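Unit 5 handout: notes from the Cornelero open day
Posted 3 Aug 2021. Read before the discussion section. Yes, it can be on the quiz.

For those who missed the July visit, and for those who came and spent it near the coffee: Cornelero opened its test kitchen for one afternoon and let us watch a robot arm at a counter. The building dates from 1910 and has the elevator to prove it. There were 22 of us. The safety talk was given twice, the second time to the people who had been in the elevator.

1. What the wrist sees
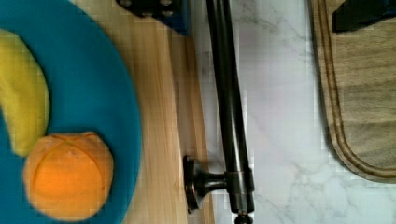 Grasping is mostly a problem of knowing where things are, and the demo spent more time on this than on moving anything. The host put the wrist view on a big screen and asked us to plan a pick from it. Most of you went straight for the orange on the blue plate. Fine, but look at how much of that view is something else: a black rod running down the middle, marble, part of a cutting board. A planner has to have an opinion on all of it. The orange also has seams and looks like plush or foam, so ask yourself what your grip force would be if you had assumed fruit.

Terms to know: wrist camera, occlusion, approach vector, grasp point. The last two are not the same thing, whatever last year's lab reports claimed.

2. The Flesteo log

Each attempt at the open day went into a log kept by Flesteo, the scheduling software Cornelero uses. We were given a copy covering 644 attempts, of which 381 are marked as clean picks. Before you work out the percentage and feel something about it, find out what "clean" means. The Kekberg reading gives two definitions and they disagree. Pick one and say which.

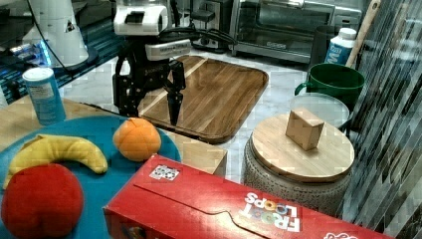
The rest of the log is sorted by failure type, and the biggest pile is labeled "other." Treat this as a lesson in labeling. Someone was tired, the menu had a default, and now we have a category that means nothing — you will meet it again in every job you ever hold.

3. For section

Bring one page on the Grasso model of contact. Use it to explain why a soft object can forgive a bad approach and a hard one might not. Sketches are welcome. Labeled sketches are more welcome.

Also bring back the visitor badges. Cornelero has asked twice.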